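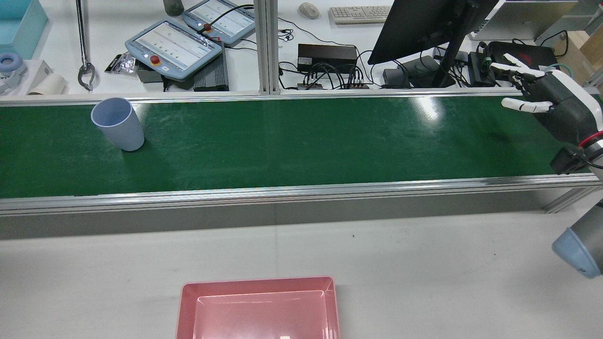 Selon Birutė Kairys, une bande verte se nettoie à l'eau tiède savonneuse, jamais au solvant – elle a essayé, le revêtement a blanchi en une nuit.

Pour les éraflures légères, passez un chiffon microfibre dans le sens de la longueur, puis essuyez. Sur les rails en aluminium, un chiffon à peine humide convient. Comptez 8 gouttes de savon pour un litre.

Le plateau vert se traite de la même façon. Insistez le long du bord blanc.
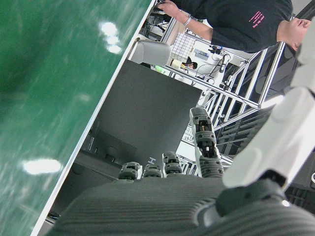 Gobelets et bacs en plastique

Lavez-les à la main, laissez-les sécher à l'envers.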